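Teaching by joystick, and other ways to feel clumsy

September 14, 2020

Filed under: robots, work, complaints

I have spent most of this month pushing small plastic shapes about on a board by remote control, and I am being paid for it. My mother has asked me twice what I do now. The second time I said "computers" and we both felt better.

The longer answer goes like this. There is an arm with a rod on the end of it. There is a board with some coloured blocks. I sit at a desk with a controller and I steer the rod so that it nudges the blocks where they have been asked to go, and everything gets recorded: where the arm was, what the camera saw, what I told it to do. Do that enough times and a program can be trained to have a go by itself. The trade calls this learning from demonstration. I am the demonstration.

I came to it from two years of doing the other sort, where you take hold of the arm and drag it through the job with your own hands. I thought I'd write down how the two compare, partly because people at Sallari keep asking me and partly because I have opinions and no one at home wants them.

Hands on

Leading an arm by hand is lovely for the first ten minutes. You press a button, the joints go slack, and this thing that weighs more than your bicycle lets itself be walked about like an elderly dog. You can feel where the table is. You can feel the moment when the tool touches something. If you are teaching it to wipe a surface or slide a peg into a hole, that feeling is worth a great deal, and I have never found anything on a controller that replaces it.

Then your shoulder starts. On the Lutgate job we did 72 demonstrations in an afternoon and I couldn't lift a kettle properly the next morning. There's also the matter of your own body being in the way. The camera is supposed to learn what the task looks like, and for half of that job what the task looked like was my left elbow in a green jumper. We trained on it anyway. The arm did quite well as long as I stood next to it in the green jumper.

So you learn to crouch, or lean back, or hold the wrist with two fingers from the far side like somebody removing a spider. After that you do the whole thing again with the arm playing back the motion and you out of the way, which doubles the time and goes wrong whenever the blocks aren't exactly where they were.

Hands off

With remote control you sit down. I can't overstate how much this appealed to me.

The one I use is simple on purpose. The tip of the rod stays at a fixed height and moves only across the flat, so left, right, away and towards. No gripping, no lifting, no turning of the wrist. When it was explained to me I thought I'd be bored by lunch. Pushing something with a stick is surely the least that a robot can be asked to do.

Try it, though. Get a biscuit and a chopstick and push the biscuit in a straight line across a table. It goes straight for a moment and then it pivots, because you were very slightly off the middle, and once it has started to pivot it wants to carry on. You move the chopstick round to correct it. Now you're on the other side and it pivots back. A person doing this with a real chopstick makes a hundred tiny corrections without noticing. A person doing it with a joystick notices every single one.

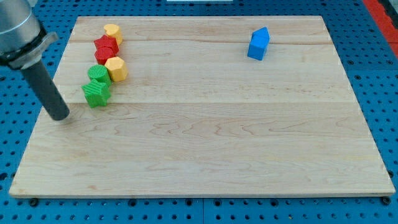 Shape matters more than I would have guessed. A round thing is forgiving in that it doesn't mind which side you come at it from, and maddening in that it slides off the tip the moment you stop paying attention. A star is the opposite. You can lodge the tip between two of its points and drive it along almost like a wheelbarrow, and then it catches on its neighbour and the pair of them go off together. Anything with flat sides is best pushed square on, and spends its life presenting you with a corner.

Groups are worse than singles. If a block is by itself you can come at it from any direction you like. If it's packed in with the others, you have to get the rod in on the proper side first, and getting the rod in moves everything else. I've started many an episode with a neat plan for one block and finished it having redecorated the entire left side of the board.

What we ask for

The instructions come as plain sentences. "Push the blue one towards the yellow ones." "Separate the green star from the rest." "Put the red ones together." They are read out by the software in a calm voice which I have come to dislike. When one is done, another arrives, and you don't reset the board in between. Whatever mess you made is the starting point for the next thing. I was sniffy about this at first (I like a tidy bench) but it does mean the program sees all manner of untidy layouts and doesn't only learn what to do from a perfect beginning.

It has also taught me how vague I am. "Towards" is a terrible word. Does it mean touching? Does it mean nearer than it was? I pushed a block "towards the corner" for a full session and a colleague did the same instruction next to me, and when we compared, I had been parking mine in the corner like a bus while they gave theirs a gentle encouragement in that general direction and moved on. Both of us were certain. We now have a page of notes on what "towards" means, and it is longer than the notes on the emergency stop.

Bad habits it picks up

A robot taught by example learns your example, including the parts you'd rather it hadn't. I have a habit of hovering. Before I commit to a push I move the tip up close, wait, back off a little, and go in again. I didn't know this about myself. Then we trained on a batch that was mostly mine, and the arm sat there next to a block, edging forward and backing off, edging forward and backing off, like me at a roundabout.

Pauses in general are poison. If you stop to think, the recording says that in this situation the correct thing to do is nothing, and the program believes you. I once stopped to drink some tea. I would like to apologise to the model for the tea.

The fix, such as it is, is to think before you press record and then keep moving, even if the movement's a bit daft. Mistakes are fine. Mistakes that you then put right are better than fine, as the program needs to see how to get out of trouble, and the only way to show it is to get into some. I'm very well suited to this part of the work.

Numbers, for those who like them

At the last tally I had kept 326 episodes of my own and thrown out 19. Most of the thrown ones were from the first couple of days. A few were the controller's batteries, and one was a fly that walked across the camera lens and looked, to the software, like an extremely large black block with an interesting sense of direction.

I can do some 9 good ones in a row before my attention goes. After that I get up, walk to the window and look at something that's further away than a desk. If I don't, I start making what I think of as sulky pushes, which are technically correct and teach the robot nothing but resentment.

Which would I pick?

For anything with force in it, hands on. Wiping, inserting, screwing, pressing down until it clicks. You want to feel it, and you want the arm to be where your hand would be. We did try one of the insertion tasks by remote on the Skoketti rig in the spring, and after the third bent pin I was asked to stop.

For anything that's mostly about looking and deciding, remote. You see what the camera sees if you're disciplined about working from the screen, and you do have to be disciplined. For a week I was cheating by glancing across at the real board, where I could see perfectly well round the side of the arm. The robot can't. So I was making confident moves on the strength of things it had no way of knowing, and it learned to be confident about nothing in particular. I've since turned my chair round to face the wall. Visitors assume I'm being punished.

If you're setting up something of your own, a couple of things I'd have liked to hear earlier. Turn the stick sensitivity down, and when that feels silly, turn it down again. Do a whole session as practice and delete it. Get at least one other person to do a share of the pushing, ideally somebody whose habits annoy you, so that the thing doesn't come out as a portrait of one operator. And write down what your words mean before you start. We did it after, and I'm still going back through old episodes deciding whether a block was "next to" or merely "near".

Next on the list is two-handed work, one stick per arm, out at the Chu site. I've had one go on it so far. I put the left arm where the right one was meant to be and both of them stopped, and I had to go and find someone with the key.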